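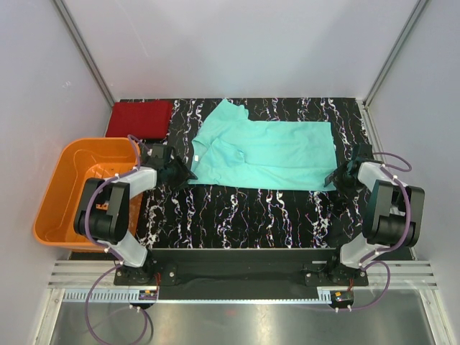

Page 41

Folding a T-Shirt on the Trundeck Folding Top

Welcome to the part of the guide that most people turn to first, and quite right too. By now you should have the top level and the side bin in its place (if you don't, please go back to the section on setting up, because a sloping top makes everything below harder than it needs to be). What follows is the plain household fold we use for short-sleeved shirts. It isn't fancy, but it stacks well, it sits nicely in a drawer, and once your hands know it you'll be able to chat to somebody across the room while you do it.

Before you begin

Give the top a wipe with a dry cloth and run your palm over it. The marble-patterned finish is lovely to look at, but with all those pale streaks on black, a crumb or a bit of lint can hide very well until it turns up on the front of a clean shirt. Keep the orange bin on your left for laundry still waiting its turn, and use the back left corner for small things you've already finished. A red cloth folded into a neat rectangle and tucked up against the back wall, say, takes up hardly any room and leaves the middle clear for the shirt.

Note: The shirt should be fully dry. Cotton that is even a little damp at the seams will hold every crease you put in it, including the ones you didn't mean.

Laying the shirt out

1. Take one shirt from the bin and give it a good shake, holding it by the shoulders. Two shakes are usually plenty.

2. Lay it down sideways, with the neckline toward the left and the hem toward the right. People who are used to folding on a bed tend to put the collar at the top, and you may feel a bit clumsy for the first few shirts. Stay with it! The top is wider than it is deep, and a shirt lying sideways gets the full benefit.

3. Find the tag. On the teal shirt it's the small white one near the collar, and it makes a handy landmark whenever you lose track of which end is which.

4. Look at the sleeves. A short sleeve will very often flop across the front of the shirt as it lands, the way the teal one has. Lift it by the cuff, draw it out away from the body, and smooth it down with the side of your hand.

5. Look along the back edge for any peak or corner of fabric poking up toward the wall. Pinch the point and ease it flat — don't tug, or you'll drag the whole shirt out of line and have to start over.

6. Smooth from the collar toward the hem in long, slow strokes. Small creases near the sleeves can be left alone if they don't go with the first stroke. They end up on the inside.

Caution: Do not press or steam clothes on the top. If a shirt needs ironing, use an ironing board, and let the shirt cool before you bring it back.

Making the fold

7. Turn the shirt over so the front is face down, keeping the collar on the left.

8. Bring the back edge in toward the middle, sleeve and all, so that the fold runs straight from the shoulder to the hem. Fold the sleeve back on itself if it reaches past the middle.

9. Do the same with the edge nearest you. You should have a long, tidy strip. If one end is much wider than the other, open that side and try again; it only takes a moment and it does show later.

10. Lift the hem and carry it a little past the halfway point, then fold once more to meet the collar. Thick shirts may be happier with a single fold.

11. Turn the bundle over, pat it down, and move it to your finished pile.

Note: Start a new pile before the old one begins to lean. Our own tester, Trinity Van Dusen, folded 600 shirts while we were writing this chapter, and she settled on 5 to a pile for everyday cotton. Heavier shirts want fewer.

If things don't look right

The folded shirt is lopsided. The side edges were probably not brought in evenly at steps 8 and 9. Unfold it as far as the long strip and compare the two ends.

The collar looks crushed. Try leaving the hem just short of the neckline at step 10, so the neckband isn't trapped in the fold.

The shirt slides about. Slippery sports fabrics do this on a smooth surface. Rest one hand lightly on the collar while the other does the folding, or spread a thin cotton towel underneath.

For long sleeves and shirts with buttons, carry on to the next section, and leave the bin where it is.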